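Noltier: Greifarm am Basteltisch

Galerie aus der offenen Werkstatt Osora, Vomasier

Noltier ist ein kleiner Roboterarm, den ich seit Februar in der Werkstatt aufbaue. Er soll Geschirr aus einem Abtropfgestell nehmen und auf dem Tisch abstellen, später auch umgekehrt. Gebaut wird abends und am Wochenende, je nachdem, wann der Platz am Fenster frei ist. Diese Seite gehört zur Projektmappe und wird ergänzt, wenn sich am Aufbau etwas ändert. Schaltplan und Stückliste liegen im Werkstattordner unter demselben Namen.

Arm und Sockel

Der Sockel ist mit der Tischplatte verschraubt. Zwingen haben anfangs gereicht, solange der Arm langsam fuhr. Bei schnelleren Bewegungen wanderte der Sockel jedes Mal ein kleines Stück, und danach stimmten die gespeicherten Positionen nicht mehr. Wer den Tisch für etwas anderes braucht, kann die Schrauben von unten lösen. Bitte vorher die Lage des Sockels anzeichnen und die Unterlegscheiben in die Dose zurücklegen.

Die Schulter hat einen stärkeren Antrieb bekommen als ursprünglich geplant. Mit dem alten sackte der ausgestreckte Arm nach dem Anhalten nach. Die Nutzlast liegt jetzt bei etwa 500 Gramm, für Becher und leichte Schalen genügt das. Töpfe und volle Gläser bleiben außen vor.

Das Kabel zum Handgelenk läuft in einer weiten Schlaufe am Oberarm entlang. In der ersten Fassung war es zu kurz und zog beim Drehen am Stecker. Die neue Führung besteht aus Klettband und zwei Schellen und lässt sich ohne Werkzeug öffnen.

Greifer und Handgelenkkamera

Der Greifer hat zwei schwarze, nach vorn schmal zulaufende Finger. Die schlanke Form war nötig, damit er zwischen die Stäbe eines Gestells kommt. Mit breiteren Fingern blieb ich ständig am Draht hängen, auch bei vorsichtiger Fahrt. Beim Anfahren stehen die Finger offen und schließen erst, wenn der Becher dazwischen ist.

Die Kamera sitzt am Handgelenk und schaut an den Fingern entlang nach vorn. Sie fährt jede Bewegung mit und braucht deshalb keine eigene Halterung am Tisch. Der Blickwinkel ist fest eingestellt. Nach jedem Fingerwechsel muss er trotzdem geprüft werden, denn die Spitzen sollen immer an derselben Stelle im Bild liegen. 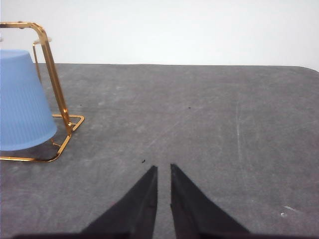

Die Steuerung heißt Paracha und läuft auf dem Werkstattrechner unter dem Fenster. Sie speichert zu jeder Fahrt die Gelenkstellungen und die Aufnahmen vom Handgelenk. Bisher sind 2371 Aufnahmen zusammengekommen, davon ein guter Teil mit falsch eingestellter Belichtung. Die unbrauchbaren lösche ich nicht, sie liegen in einem eigenen Unterordner.

Für die Fahrten zum Gestell gibt es drei Geschwindigkeiten. Die langsamste ist zum Einrichten da und sollte auch beim Vorführen benutzt werden. Die mittlere nehme ich für die meisten Durchläufe. Die schnelle ist vorerst gesperrt, bis der Endschalter am Ellbogen ersetzt ist.

Becher und Gestell

Geübt wird mit einem hellblauen Kunststoffbecher, der umgedreht im goldfarbenen Drahtgestell steht. Der Becher ist leicht, fein gerippt und verjüngt sich zum Boden hin. Kopfüber muss der Greifer also auf der schmaleren Seite ansetzen oder weiter unten zufassen, wo das Gestell im Weg ist. Ich fahre zurzeit schräg von vorn an und nehme den Becher möglichst weit oben.

Der glänzende Draht macht der Bilderkennung mehr Mühe als der Becher. Auf den Kanten sitzen helle Reflexe, die je nach Lampenstellung wandern, und die Software hält sie gelegentlich für die Kante des Bechers. Mit Tageslicht von der Seite war es am schlimmsten. Ab 14 Uhr kommt die Sonne um das Nachbarhaus herum, dann ziehe ich den Vorhang zu und arbeite nur mit der Deckenlampe.

Ein mattes Gestell wäre die einfachere Wahl. Das goldfarbene bleibt aber stehen, bis die Erkennung auch damit zurechtkommt.

Tischfläche

Die graue Platte hat Kratzer und helle Schrammen. Für die Versuche stört das kaum. Krümel und dunkle Punkte auf der Fläche sind lästiger, sie wurden in einer frühen Version als kleine Gegenstände gemeldet. Jetzt gibt es eine Mindestgröße, unter der alles ignoriert wird. Vor längeren Durchläufen wische ich trotzdem ab.

Die Lage des Gestells wird noch von Hand vorgegeben. Wenn es verschoben wurde, muss der Anfahrpunkt neu gesetzt werden:
Arm in Grundstellung fahren, langsame Stufe wählen.
Greifer öffnen und von Hand bis kurz vor den Becher führen.
Punkt in Paracha speichern, Arm zurückziehen, Probefahrt ohne Schließen.
Erst danach mit geschlossenem Ablauf testen.

Der Notaus-Taster liegt vorn an der Tischkante. Beim Einrichten bleibt eine Hand in seiner Nähe.

Offene Punkte

Der Endschalter am Ellbogen ist bestellt. Die Finger sollen dünne Auflagen an den Innenseiten bekommen, damit glatte Becher beim Anheben nicht durchrutschen. Silikon und Moosgummi liegen zum Ausprobieren bereit. Ich fange mit dem Moosgummi an, weil es sich leichter wieder abziehen lässt.

Das Handgelenk hat in einer Drehrichtung noch etwas Spiel. Beim Abstellen macht sich das bemerkbar, der Becher setzt dann zuerst mit einer Seite auf und kippt nach. Wahrscheinlich ist die Klemmnabe nicht fest genug, das sehe ich mir beim nächsten Zerlegen an.

Die Paracha-Oberfläche hat noch keine Anzeige für den Speicherplatz. Bis dahin bitte vor dem Start in den Datenordner schauen. Ist die Platte voll, bricht die Aufzeichnung ohne Meldung ab und der Arm fährt weiter.

Fragen zum Aufbau bitte auf den Zettel am Werkstattrechner schreiben oder in das Projektfach von Noltier legen.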